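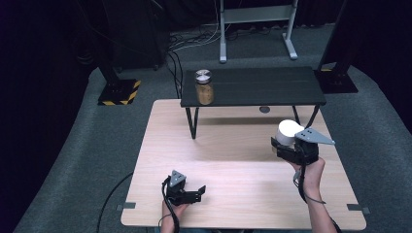

Pejman Pakzad

Docs > Collecting > Hand-held grippers > FAQ

Updated 4 August 2022. Wrote this fast between sessions, shout if somethings wrong.

What are we recording?
Short tabletop tasks, done by a person with one gripper in each hand. Jars, lids, cups, that kind of thing. The learner gets the hand paths plus the head view.

Why not just drive the robot?
Too slow. Did that in February, 17 usable examples in a whole afternoon. By hand we got 46 in the same time.

Do I need to have done this before?
No. Do 5 practice runs, we throw those out. Then start.

What are the triangle plates with the dots?
Markers. They sit on top of each gripper and tell us where it is. Don't cover them with your sleeve or your other hand. If one gets bumped, stop and tell Yi-chun, it has to be re-checked before anything else gets recorded.

The cable keeps getting in my way.
Yeah. Run it back along your forearm and leave some slack at the wrist. Don't wrap it round your fingers.

Where do I put the lid once it's off?
Anywhere on the table you can reach without leaning. Vary it! Same spot every time and the model learns the spot, nothing else. Move the jar a bit between runs too.

I dropped it. Start over?
Keep going if you can reach it. Pick it up, finish, mark the run "recovered". We want those. If it lands on the carpet, end the run and mark it "drop".

How fast should I go?
Normal speed, maybe a touch slower. No jerky stuff. Pause 2 seconds at the start and at the end, hands still.

Can I open the gripper all the way every time?
Please dont. Open as much as the thing needs.

Can I talk?
Sure, no audio is kept.

Where do the files go?
Nevden folder, under your own name. Cleiton checks them and sends back a list of the bad ones. Redo those before starting a new task.

Left-handed?
Fine. Set "lead hand" to left on the session sheet, and stick with it for the whole session.

Who do I ask?
Me or Yi-chun. Sheet problems, Cleiton.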